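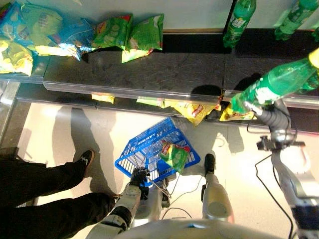 Nirdale Arm Cable Sleeve, second version — please read before you buy

I sell this sleeve and I use it myself, so you're getting both halves of the story. The first version had a fault. If you bought one from me before December, skip down to the bit about swaps and then come back, because I'd like you to have the new one on before your robot does any more shelf work.

What it's for

It's a soft wrap for the cables that run down the outside of a robot's arm. If your machine spends its day reaching on to shelves with one hand and holding a shopping basket in the other, you'll know the worry. The cables are fine while the arm is out straight. Then it bends to put a bag of crisps in the basket, a loop of slack swings out, and sooner or later that loop finds a price rail or the corner of the basket. Mine found the basket handle.

What went wrong with the first one

The old sleeve closed with a strip of hook and loop along its full length. Lovely and quick to fit, and I was terribly pleased with it! What I hadn't thought enough about was the wrist end. Each time the wrist turned it tugged the last bit of the strip, and after more than 500 picks it had started to peel. It didn't look like much. You'd press it back down and carry on.

Jussara Prado was running the shelf tests that afternoon and saw the peeled end catch on the basket handle as the arm came across. The arm kept going, the cable went tight, the plug at the wrist pulled half out and the hand lost power with a full bottle of pop in it. The bottle landed by her foot. She was fine, the bottle was not, and she'd hit the stop button before I'd even looked up. A floor covered in fizzy drink with a robot standing in it is a thing I'd like to see only once.

I stopped selling the sleeve that evening. Everaldo Vasconcelos then spent ages going over the old ones with me, and nearly all the well-used ones had begun to lift in the same place, at the same end. So it was the design, my design, and no use blaming how people had put it on.

What's changed

The wrist end now has a stitched cuff that you thread the cables through before you close the rest. It can't peel open as there's nothing there to peel. It makes fitting slower and you do have to unplug the hand first, sorry. The long strip is still hook and loop but it now closes on the side away from the basket, and the left and right sleeves are different, so do tell me which arm when you order. 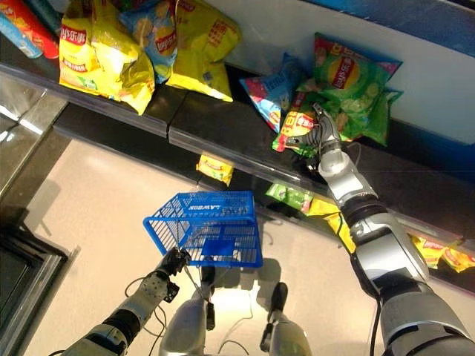 I've also added a small tie at the elbow, which was Jussara's idea and a much better one than mine (I wanted a clip, and the clip rattled). Leave enough slack there for the arm to bend fully. If you pull it snug with the arm straight you'll strain the plug all over again, only from the other end.

The details

Length: 410 mm
Fits: up to 5 cables side by side
Colour: black
Arm: left or right, please choose
Price: £42 each, elbow tie included

It goes on the Orkemus arms I've tried it with, and on the older Araújo one once you've moved the lower strap up a bit. For anything else, send me a photo of the wrist and I'll give you a straight yes or no.

Before you switch on

Power off, hand unplugged, sleeve on, hand plugged back in. Then move the arm through its whole reach slowly by hand, basket side included, and watch the cables the entire time. Keep feet and fingers out from under whatever it's carrying. I'd stand well to one side for the first few picks too, with the stop button in your hand and not on the table behind you.

Have a look at the cuff stitching once a week. If a thread has gone, take the sleeve off and don't run the arm with it half done up — a loose sleeve is worse than none.

Swaps

Old sleeves have a plain grey label. New ones say Nirdale 2 on the cuff. Post the old one to me at Prerkerell and I'll send a new one free, postage both ways, no receipt needed. Worn ones are welcome, and I'd love a note saying where yours started to lift.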